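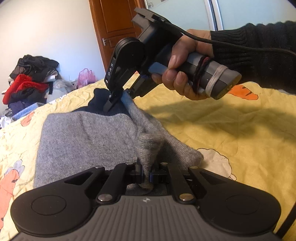 Ansel Delacroix
Redactor de bienestar y relaciones

Tiempo de lectura: 4 minutos

Eleo vuelve a Custcombe con sus grupos para aprender a decir que no

2022-06-19

Lo cuento ya, que tengo ganas desde hace días: los grupos de Eleo vuelven a Custcombe y esta vez hay 60 plazas. Si me lees a menudo sabes que soy de los que dicen que sí a todo (a la mudanza de un primo, a la cena que no me apetece, al favor que me estropea la tarde) y luego me paso la noche rumiando, enfadado conmigo y un poco con el primo. Así que la noticia me toca de cerca y no voy a fingir distancia profesional.

Eleo es un programa para gente a la que le cuesta poner límites con su familia, su pareja o sus amigos. Lo lleva el centro Pruvost, que hasta ahora solo lo ofrecía en Colton. En marzo hicieron una primera edición en Custcombe, medio a prueba, en una sala prestada y con un único grupo. Para aquel grupo llegaron 238 solicitudes. ¡Para un grupo! Yo fui uno de los que entraron, por pura suerte en el sorteo, y todavía me acuerdo del salto que di en la cocina cuando vi el correo.

El formato casi no cambia. Son seis sesiones en grupos pequeños, una por semana, siempre a última hora de la tarde para que pueda venir quien trabaja. Se empieza hablando de situaciones pequeñas, de andar por casa: la vecina que se alarga en el rellano, la hermana que da por hecho que tú te ocupas de los papeles. Las conversaciones gordas con los padres o con la pareja se dejan para la segunda mitad, y a mí eso me vino de maravilla, porque llegué el primer día convencido de que me iban a hacer llamar a mi madre delante de todos.

Hay una novedad que me parece estupenda: además del grupo, cada participante tendrá una charla individual de hasta 40 minutos con una de las psicólogas del centro. En la edición de marzo lo pedimos casi todos en la hoja de valoración – yo lo escribí en mayúsculas, creo recordar – y se ve que la leyeron.
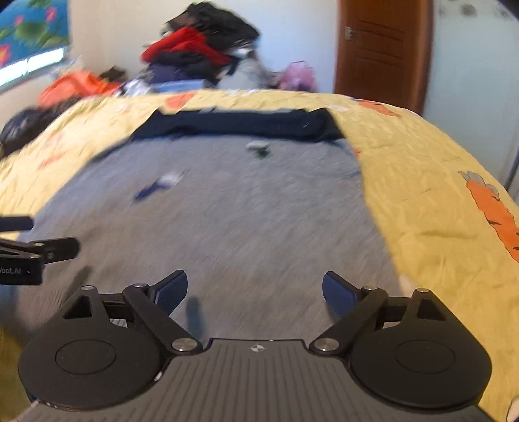
Lo que yo me llevé de la primera edición

Me preguntan mucho si sirve. Pues mira, a mí me sirvió para una cosa muy concreta: dejar de contestar en el momento. Antes me pedían algo y el «claro, sin problema» me salía antes de haber entendido la pregunta. Ahora digo «déjame que lo mire y te digo luego». Suena a poca cosa y las primeras veces me temblaba la voz, de verdad, pero en ese rato me da tiempo a notar si quiero o no quiero. A veces quiero, ojo. La semana pasada le dije que sí a un amigo con toda la calma del mundo y fui encantado.

Lo que no me quitó fue la culpa. Sigo sintiéndola cuando digo que no, sobre todo con mi madre, que tiene una manera de decir «no te preocupes, hijo» que te deja preocupado hasta el domingo. En el grupo hablamos bastante de esto, y me ayudó oír a otras personas contar lo mismo con sus propias madres. Hubo una sesión en la que ensayamos negativas por parejas y a mí me entró la risa floja, y luego a la chica que tenía enfrente, y acabamos los dos sin haber negado nada. La repetimos a la semana siguiente y salió mejor.

También discutí un par de veces en casa mientras duró el curso, conviene decirlo. Cuando llevas años siendo el que cede, el día que dejas de ceder se nota, y mi pareja tardó un poco en acostumbrarse (yo tampoco tenía todavía mucha mano, alguna negativa me salió con portazo incluido). Lo hablamos, nos pedimos perdón y aquí seguimos.

Cómo apuntarse

El programa es gratuito y está abierto a mayores de edad que vivan en Custcombe o en Colton. La inscripción se hace en la recepción de Pruvost o por teléfono, y hay que contar en unas líneas por qué te interesa. No hace falta escribir una novela, yo puse tres frases y una era sobre la mudanza. Si vuelve a haber más gente que plazas, habrá sorteo, y quienes se quedaron fuera en marzo entran primero siempre que vuelvan a pedirlo. Esto último conviene repetirlo: hay que pedirlo otra vez, las solicitudes antiguas no cuentan solas.

Se puede ir en pareja, aunque os pondrán en grupos distintos. Y si estás pasando por una situación de miedo o de violencia en casa, en el centro prefieren que lo digas al llamar, porque para eso tienen otra vía y te atienden aparte.

Yo no puedo repetir, que ya pregunté. Me dijeron que no con muchísima amabilidad y sin dar una sola explicación, y tomé nota.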